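# Gamska Meeting Recorder and Minutes Kit

The Gamska is a recording and minutes kit for district assemblies, peace committees, town councils and other public bodies who must keep a true record of what was said. It is made by Rovar and sold in our region by Sumstead. We prepare each kit in our own workshop before it goes out.

Many local councils still depend on one clerk with a notebook. When a hearing is long, and people speak in more than one language, the clerk becomes tired and the record becomes short. Later two sides remember the same meeting in different ways. With the Gamska, the clerk can go back to the sound and check the words before the minutes are signed.

## What is in the kit

- One base unit with screen and carry handle
- 4 table microphones with cables
- One hand microphone for speakers from the public
- Power adapter and spare battery
- Minute book, printed and numbered, for signatures
- User guide in English

The base unit records each microphone on its own track. If the chairman and a member speak at the same moment, you can listen to each of them alone. The recording is saved on two memory cards at once, and one card can be sealed in an envelope at the end of the sitting. Some councils ask both parties in a dispute to sign over the seal. We supply the envelopes on request. 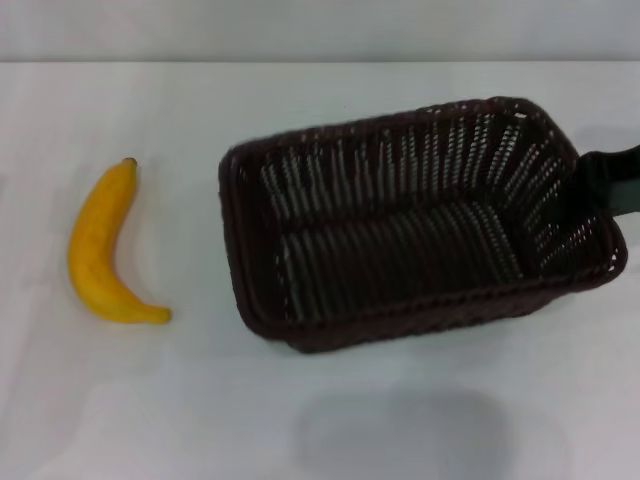
The clerk can press the Mark button when a motion is put or a vote is called. Every mark appears later in the list with its time, so you don't have to listen to the whole sitting to find one decision. Marks can be given a name after the meeting, but they can't be deleted. This was asked for by the councils who tested the first model, and we think they were right.

## Technical details

| Item | Value |
|---|---|
| Recording time on battery | 669 minutes |
| Weight with case | 4 kg |
| Cable for each table microphone | 3 m |
| File type | WAV |
| Internet needed | No |

The battery time is measured with all table microphones connected and the screen dimmed. With the screen at full light the time will be less. Please charge the spare battery also before a public hearing, even if the hall has electricity.

## Price and delivery

The full kit costs 1800 US dollars, with the first year of repair included. Additional microphones are sold separately, but the base unit doesn't accept more than one hand microphone. For public bodies we accept a purchase order signed by the clerk or the head of finance.

Orders received before the end of October will be delivered with the Najafi transcription stand, a simple foot pedal and headphone set for the person who types the minutes. After that the stand must be ordered as a separate item.

## Training

One day of training at your office is part of the price. Elikem Frimpong leads the training and he will ask to see your standing orders some days before, so that the exercises follow your own way of conducting a meeting. Please let the deputy clerk attend also. In several offices only one person knew the machine, and when this person was transferred the kit stayed in the cupboard.

## Please note before ordering

The Gamska doesn't write the minutes by itself and it doesn't translate. The rules for keeping and sharing recordings of public meetings are different from place to place, so ask your legal officer how long the cards must be stored.

Prices checked 14 September 2024.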